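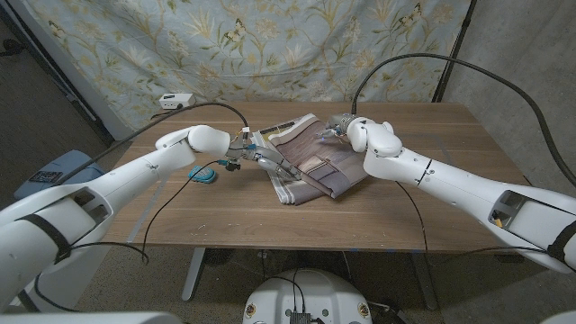 How do you fold a cloth that won't lie square?

Start from the corner that is most out of line, pull it toward where it should be, and smooth the rest of the cloth after it. If the hem has shrunk more than the middle, it will never be a true square, and you fold to the middle and let the edges miss each other a little.

Mansa Frimpong asked me that in August when she was helping me get the apartment in order, and I gave her a longer answer than she wanted. I've been meaning to write the whole thing up. This post covers the cloths and then the shoe cabinet, which we did the same afternoon.

Some background for people who are new. I live in 565 square feet. There is one closet that a person could call a closet, a shelf over the washer, and a wooden cabinet for shoes. I have lived here 11 years. Before that I moved more than 2,000 miles with whatever fit in a small truck, and a lot of what fit was cloth. Towels, sheets, tablecloths, pieces of fabric my aunt gave me that were never made into anything. I used them to wrap dishes and then I had to put them somewhere.

For a long time I put them on the shelf over the washer in whatever shape they came out of the dryer. You could get the door closed if you pushed. Then one day in spring the pile came down behind the machine and I had to pull the machine out to get it back, and I decided to fold things properly.

The table

I fold on the wood table. I used to fold on the bed, and I think most people do. The bed is soft, so when you press a crease the whole thing sinks and the crease goes in crooked. A table gives you a hard surface and you can run the side of your hand along the fold.

The table has pale scuffs and specks on it. A few people have told me how to get those out. I tried a furniture paste from Tokow on the end near the wall and it made that end shinier than the rest, so I stopped. Wipe the table before you put clean cloth on it and let it dry all the way. I skipped the drying part once with a white pillowcase and had to wash the pillowcase again.

How I fold the odd ones

Bath towels are easy and I won't go into them. In half, in half again, in thirds. The ones that give trouble are the mixed pieces, where there is a heavier middle and a lighter border, or where two fabrics were sewn together. The two parts pull differently. If you grab the piece by the border and shake it, the middle sags and you end up with a bulge.

What I do now is lay it down with the good side facing the table. I flatten the middle first, working out from the center with flat hands. Then I go around the corners. I pull each one out until the border is straight and leave it alone. After that I bring the border in over the middle on the two long sides. Then I fold the whole thing in half and turn it over, so the middle fabric ends up on top and you can tell what it is from the shelf.

The last part is fussing with the corners. You lift one, pull it out a bit, put it back down and press on it. Then the corner on the far side has usually moved, so you do that one. Mansa thinks this is a waste of time, and with dish towels I agree with her. With the bigger pieces I think it matters, since a lump at one corner makes everything you stack on top of it slide.

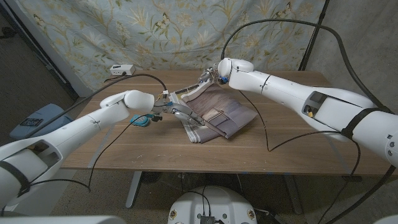

Mauve-brown on top, stripes at the edges, and a corner lifted off the table.

I don't iron any of these. I own an iron, a Joshi one that came from my mother's house, and it works, but it takes a long time to heat and I don't have a place to leave the board standing. If a piece is badly wrinkled I fold it slightly damp and put it at the bottom of the stack overnight. By morning it is flat enough. Don't leave it longer than that or it will smell.

Sepehr Alipour, who lives downstairs and used to work in a hotel laundry, told me they folded everything to the width of the shelf and never thought about the size of the towel at all. I had been doing it the other way, folding each thing to whatever looked tidy and then trying to fit the results together. So I cut a piece of cardboard to half the depth of my shelf and I keep it on the table while I fold. If the finished piece is the size of the cardboard, it goes on the stack. If it's bigger, it gets one more fold. This changed more than anything else I've tried and it cost nothing.

What stayed and what went

We made a keep pile and a give-away pile. I kept anything I had used in the past year, and I kept my aunt's pieces whether I had used them or not. The give-away pile was mostly fitted sheets for a bed I no longer have. I don't know why I brought them here in the first place.

There was a third pile for rags, and I would tell you to set a limit on that one before you begin. Everything with a stain looks like a useful rag when you're standing there with it. I gave myself one Mumow tub, the kind with the clip lid, and whatever didn't fit in it went out. I have had to buy paper towels once since then.

The shelf over the washer now has two stacks on it with a gap between them. The gap is so I can get a hand in and lift the top half of a stack without dragging the rest out. I keep the pieces with the folded edge facing front.

On to the shoes

I had planned to stop after the cloths. It was getting to be four o'clock and the light in the apartment is best then, so we kept going. The shoe cabinet is light brown wood, open at the front, and I bought it used for 87 dollars from a family on the next block. It was sold to me as a cabinet for records. It is a good deep size for shoes, and the depth is also the problem with it. Whatever is in the back stays in the back.

I take my shoes off at the door and so does everyone who visits. When I'm tired I don't place them in the cabinet. I slide them in with my foot. They go in on their sides and then the next ones go in on top, soles against soles, and after a month or so there is a heap in there that holds itself up. Pull out the wrong one and the rest come down toward you.

The only way I have found to deal with it is to take everything out. I've tried to straighten the shoes in place by reaching in and turning them around, and it takes longer and you can't see what you're doing, it's dark in there past the first few inches. Put down newspaper or an old sheet and bring them out one at a time from the front. Don't try to match pairs as you go. Get them all on the floor and then match.

I had two shoes without partners. One turned up behind the cabinet. The other one I still haven't found, and I've put the single one on the top shelf of the closet until the end of the year. If the other one doesn't appear by then it goes.

Wipe the inside once it's empty. You will get sand and grit even if you live nowhere near sand. I use a barely damp rag (from the tub) and then go over it with a dry one. In the corners I use an old toothbrush. I had a Tustik mat cut to fit the floor of the cabinet for a while and took it out, as the grit just went under it and scratched the wood anyway.

Then they go back in, heels toward the back and toes toward you, with the pairs you wear most at the front. If you have sneakers with soft uppers, don't put anything on top of them. Mine had a dent across the toe from a pair of boots that sat on them all winter, and I stuffed them with socks for a week to get it out. It mostly worked.

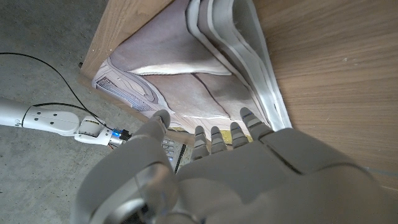 What I'd do differently

I would do the shoes first. We folded all the clean cloth on the table and then pulled gritty shoes out across the floor, and I ended up carrying the stacks to the bathroom to keep them away from the dust. In a bigger place it wouldn't matter. In mine every job is next to every other job.

I would also have bags ready. The give-away pile sat by the door in a heap for nine days until I got to the store for bags, and I took two sheets back out of it during that time. I've since given those away too.

The other thing is to eat before you start. Mansa and I both got short with each other around the time we were matching shoes, over whether a pair of canvas flats counted as worn out. They did. We had soup after that and finished in better shape.

How it's holding up

The cloths have stayed put. I wash on the same schedule as before and folding takes me maybe ten extra minutes with the cardboard out. Some weeks I leave the load in the basket until the next day, and then I fold it.

The shoe cabinet is not as good. I was careful for a few weeks and then it rained for a stretch, and I was leaving wet shoes out on newspaper and shoving the dry ones in to make room. There's a heap again, smaller than the last one. I'm thinking about a board across the middle to make two levels, with the soft shoes above and everything else below. Sepehr has a saw and says he can cut one if I bring him the measurements. The inside is not quite the same width at the front and the back, so I need to measure it again before I hand him a number.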